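Shop > Bedroom > Blankets & Throws > The Wotbridge Throw

The Wotbridge Throw
May - by Kosmas Stamatopoulos

We've been selling the Wotbridge for a good long while now, and it's still the one I reach for when the evenings turn cool and I can't quite face putting the heating on. It's a soft cotton weave with a bit of weight to it (700 grams per square meter, if you like to know these things), so it stays where you put it, even if you're a kicker like me!

It comes in 18 colors, and Tymofii Karpenko, who looks after our dye orders, will gladly post you two snippets if you can't make up your mind - just drop him a note with your address and be a little patient with him in busy weeks.

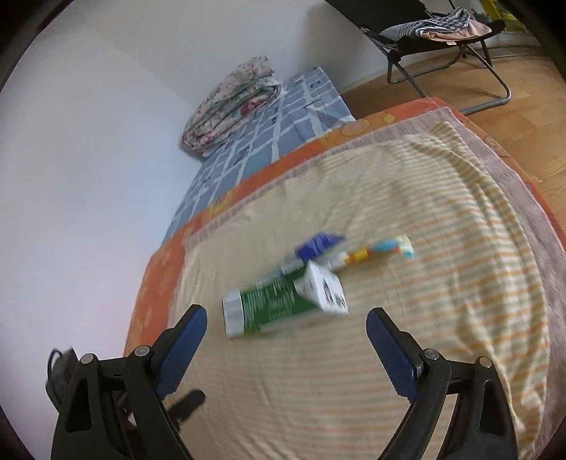 On the bed.

Wash it cool with a mild soap and dry it flat if you have the room. It will shrink a touch the first time, and we've cut it generously to allow for that. Please go easy on the fabric softener, which flattens the weave and makes it feel tired.

Item no. 2198. Folds down to fit most blanket chests, ours included.

You may also like
Andreadis Bed Cover
Edau Pillowcases, pack of 2
Ever Mattress Topper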